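Vie de l'association > Comptes rendus

Compte rendu de la réunion du conseil – Jardins partagés de Gosumdale
7 juillet 2020, salle du bas, 18 h 30

Présents : 7 membres du conseil. Excusés : 3. Le quorum est atteint.

1. Approbation du compte rendu de mars
Le compte rendu de la réunion de mars est approuvé sans modification. Le point sur les clés du portail nord, reporté à cette occasion, est repris plus bas.

2. Arrosage et citernes
La pompe de la grande citerne a été remplacée par l'entreprise Nigam. La facture s'élève à 400 euros, pièces et déplacement compris. Le conseil valide le paiement.
Plusieurs jardiniers demandent que l'arrosage soit autorisé le matin avant 9 h. Discussion assez longue. Le tour d'eau du soir reste la règle, mais les parcelles du bas, qui sèchent plus vite, pourront arroser aussi le matin jusqu'à la fin août. Une affichette sera posée sur le robinet commun. Les tuyaux laissés en travers de l'allée ont encore gêné le passage des brouettes – rappel à faire à tous.

3. Parcelles et liste d'attente
Deux parcelles sont libres depuis le printemps. Elles seront proposées dans l'ordre de la liste d'attente, par courrier, avec un délai de réponse de quinze jours. La parcelle envahie par les ronces près du talus n'est pas attribuée pour le moment. Il est proposé d'y faire une bande fleurie ; avis partagés, le point reviendra à la rentrée.
La cotisation annuelle reste fixée à 50 euros. Une demande de paiement en deux fois est acceptée.

4. Compost
Les trois bacs sont pleins. Le premier peut être vidé et tamisé dès maintenant. On y trouve toujours des étiquettes de fruits et des sachets dits compostables qui ne se dégradent pas. Le broyeur commandé chez Predex n'est pas livré, le fournisseur annonce septembre. En attendant, les branches sont à déposer derrière l'abri et nulle part ailleurs.

5. Portail et serrures
Le cylindre du portail nord accroche. Devis demandé à Starkia, pas encore reçu. Si rien n'arrive d'ici la fin du mois, un autre serrurier sera consulté. Les clés non rendues par les anciens adhérents seront réclamées une dernière fois, ensuite la caution sera conservée.

6. Salle et mobilier
Le conseil souhaite une grande table rectangulaire pour le tri des graines et les ateliers de bouturage. Préférence pour un plateau clair et un piètement sombre, à placer en biais près de l'angle des murs.

Table rectangulaire, plateau clair, pieds foncés
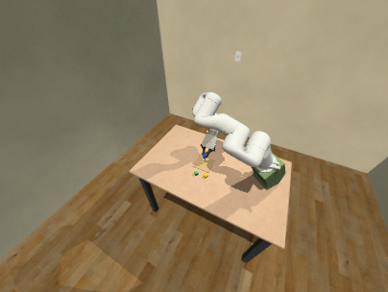
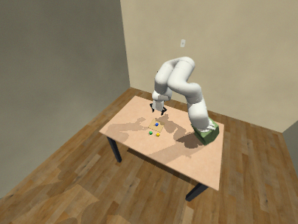
Budget à préciser avant tout achat. Les bancs actuels sont conservés. Une adhérente a proposé de donner une armoire basse, à condition qu'on vienne la chercher – accord de principe, il faut trouver une remorque.

7. Questions diverses
– Fête des récoltes : maintien incertain en raison des consignes sanitaires. Décision fin août.
– Mildiou signalé sur les tomates de l'allée centrale. Les feuilles atteintes ne vont pas au compost.
– Le panneau d'entrée est à repeindre.

Séance levée à 20 h 15. Prochaine réunion en septembre, date communiquée par affichage.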